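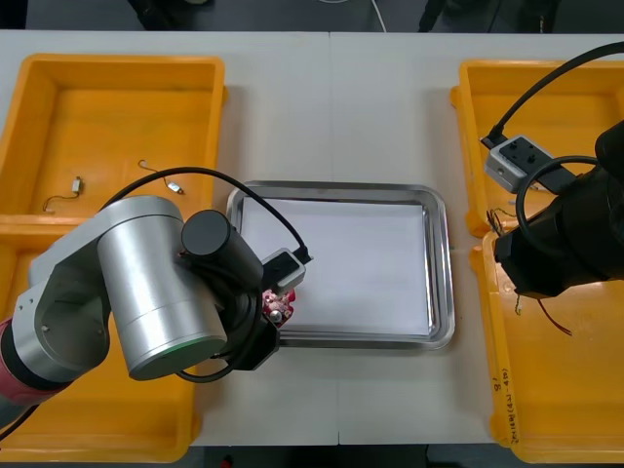

Figure 1. Kitting station, Fudgate site. Left arm with circuit board at the edge of the lined tray.

Progress report to Starnia Fund, second period
Project: Two-arm kitting of small electronic parts, Duditbridge Assembly
Prepared by: Padmavathi Chowdary, project lead

1. Status

The kitting station has been running on the day shift since March. It places one set of loose parts per tray, and the tray then goes to the solder benches. Work packages 2 and 3 are complete. Work package 4 (second shift) has started and is behind plan.

2. Station layout

The layout was frozen early in the period. Parts are supplied in four yellow plastic bins, two on each side of a stainless steel tray. The tray is lined with white paper. Each arm has a camera module mounted near the gripper.

Operators asked to keep the bins already used at the manual benches, so refilling follows the existing procedure and no new containers were bought. Bin labels are still handwritten. Printed labels are on order and will be fitted when the part list for the second product is agreed.

3. Results in the period

The acceptance run covered 1,000 trays. Of these, 323 needed an operator to step in at least once. The target in the grant agreement is lower, and we do not claim it as met. Most of the stops involved parts with thin wire leads. Leads catch on each other in the bin, and the gripper then lifts two parts or none. Circuit boards without leads caused few stops.

Two changes were made after the run. The fill level in the bins was reduced, and the arm now repeats a failed pick once before calling the operator. A repeat of the acceptance run is planned for the next period under the same conditions.

4. Effect on staff

Kitting was previously done by the assemblers themselves at the start of each batch. The station has taken over this step for one product. No positions have been removed, and the agreement with the staff council that none will be removed during the project remains in force.

The content of the work has changed more than we expected. One assembler per shift is now assigned to the station as attendant. The attendant refills bins, separates tangled leads, clears stops and checks finished trays. In interviews held by Tegan Sheehan (shift supervisor), attendants reported less strain in the hands and neck than in manual kitting. They also reported that the work is broken up by stop calls, and that it is hard to do a second task alongside it. The original plan assumed that the attendant would also solder. This has been dropped.

Assemblers at the solder benches raised a separate point. When they kitted their own parts, they noticed bent leads before soldering. With kits delivered to them, bent leads are found later. A visual check by the attendant has been added and is recorded on the batch card.

Attendants are paid at the assembler rate. A request to grade the role higher is with site management, and a decision is due before the second shift opens.

5. Training

Attendant training takes two half-shifts, one on the station controls and one on clearing stops safely. The course material was written with Mkhize, our integration partner. Staff asked for more time on restarting after a failed pick, and this section has been extended.

6. Deviations and next steps

Second-shift operation is delayed by the shortage of trained attendants. There is no change to the total budget. We request that the unspent travel amount be moved to training hours.

Planned for the next period: repeat acceptance run; printed bin labels; a trial of divided bins for parts with leads; a second round of staff interviews.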